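Pellico abre em Grudilville novo centro de distribuição de louça de mesa

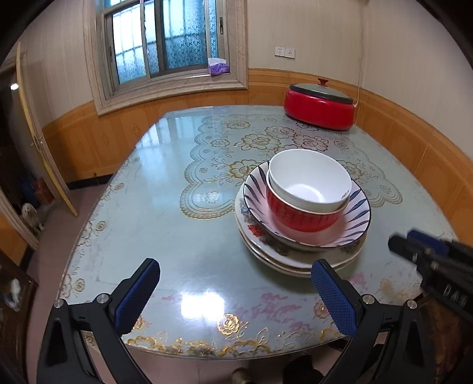 Grudilville, 20 de maio de 2025 – A Pellico, empresa dedicada ao comércio de artigos para a mesa, anuncia a entrada em funcionamento do seu novo centro de distribuição em Grudilville. A unidade ocupa 2.940 metros quadrados e passa a concentrar a receção, o armazenamento e a expedição de pratos, taças e travessas destinados a lojas independentes e ao setor da hotelaria.

O projeto foi desenvolvido em parceria com a Zostico, responsável pela conceção dos espaços de armazenagem e pelo sistema de gestão de encomendas. As obras ficaram concluídas em março, seguindo-se um período de transferência gradual das existências que se encontravam repartidas por dois armazéns arrendados. Ambos os contratos de arrendamento cessam no final do verão.

O catálogo da Pellico reúne atualmente 1.412 referências, entre serviços completos e peças avulsas. A venda à unidade, até agora limitada às coleções correntes, será alargada às coleções descontinuadas enquanto houver stock, permitindo aos clientes substituir peças partidas sem adquirir um novo serviço. Os pedidos de reposição podem ser apresentados através dos revendedores autorizados, mediante indicação da referência gravada na base da peça.

A nova unidade dispõe igualmente de uma sala de exposição para profissionais, com visitas sujeitas a marcação prévia. A primeira coleção apresentada nesse espaço será a linha Hakim, composta por pratos rasos, pratos de sopa e taças de sobremesa, cuja produção inicial ultrapassa mais de 2.000 peças. A linha chegará às lojas no outono e poderá ser encomendada pelos revendedores a partir do próximo mês.

Durante a fase de transição, as encomendas já confirmadas mantêm os prazos acordados. As devoluções deverão ser enviadas para a morada de Grudilville, acompanhadas da guia de transporte original.

Sobre a Pellico
A Pellico comercializa louça e acessórios de mesa para consumo doméstico e para a restauração. Tem sede em Grudilville.

Contacto para a imprensa
Gabinete de Comunicação da Pellico, Grudilville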